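Shop Robotics > Builds > Two-arm bench, wrist cam view and can pickup

hmatsuda
12 April 2018

I have two arms on one bench in the Clirkham shared shop now and I'm after opinions on the fingers before I print another set. The bench is a butcher-block top with black aluminum extrusion run along the edges, and the arms bolt to the rail through flat plates. Fingers are printed in black, wedge shaped, with the tips cut at a slant. There is a small camera at each wrist.

The task is dull on purpose. Pick up a drink can standing on the bench, move it to the other side, put it down upright. I ran 100 tries last weekend with full cans and 35 of them ended with the can on its side or out of reach. Nearly all the misses are the same kind. One finger touches first, pushes the can, and the other finger closes too late to save it. 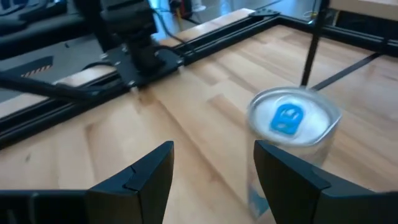 Wrist cam, can at the right finger. Second arm is upper left on the rail.

The arm comes in low and close to level. Both fingers are driven by one servo through a rack, so they always close together and there is no way to stop one while the other catches up. I'm using 128 steps for the full travel, set in the config file.

Things I've tried so far:
Slower close. Helps a bit, takes forever.
Thin rubber on the inside faces. Helped with lifting, did nothing for the pushing.
Wider opening. Made the approach easier but the can still gets hit by whichever finger is nearer.

Would you change the finger shape or leave the fingers alone and fix the approach?

----------

dowelpin

Fix the approach. In your picture the can is over by the right finger and the gap is to the left of it. No finger shape is going to help if you start from there. You need to center before you close.

----------

Maltasport

I don't agree with that. A flat wedge on a round can touches along one line, so any error turns into a push or a spin. Print a shallow V on the inside of each finger and the can will slide into the middle as they close. I run V fingers at home and my centering is terrible.

----------

dowelpin

A V works on cans that size. Then he wants to pick up a box and has to print another set. Centering works on everything.

----------

Maltasport

He asked about cans.

----------

hmatsuda

It's cans for now, but I do want to get to boxes and cups by December. I'd like one set of fingers if I can get away with it.

On centering — the arm goes to a position I taught it, and the camera isn't used for anything yet except recording. If the can is set down a little off from where I taught it, I miss by that much.

----------

misaki_u

I share the shop with Hideaki and use the arms some evenings, so I'll add two things.

The pull tab on the can I've been using is bright blue and the lid is silver. It's a very easy thing to find by color. I did a quick color threshold on the recorded video and it picks up the tab well when the lid is in view. You could steer left or right on that until it sits between the fingertips. It won't carry over to other objects but it's an evening of work.

The other thing is that there's play in the arm mount. With the arm stretched out I can move the fingertips 3 mm by hand without the motors turning. Please check the plate before you print anything.

----------

hmatsuda

I tightened that plate last month.

----------

misaki_u

I measured it yesterday. I think it's the rail twisting and not the plate screws. There's only the one small bracket at the corner.

----------

benchrat_70

Agree with Misaki on the rail. Small corner brackets are fine for holding a square and poor at stopping twist. Put a gusset in the corner, or screw the rail straight down into the wood near each arm. Mine was the same until I did that.

Also, do you have anything taking the weight of that thick cable near the arm? If it pulls on the joint at full reach you get a different error depending on where the arm is, and you'll go crazy chasing it.

----------

hmatsuda

No, it just drapes over the rail. I'll clip it.

Plan is gussets and cable first, then Misaki's color thing, then another 100 with the same fingers so the numbers can be compared. If it's still bad I'll print the V.

----------

Maltasport

Print the V now and run both. It's an hour of printing. I'll send you my file, you'd only have to change the bolt spacing.

----------

dowelpin

If he changes the fingers and the rail in the same week he won't know which one did it.

----------

hmatsuda

Send the file, I'll print it and leave it on the shelf until the rail is done.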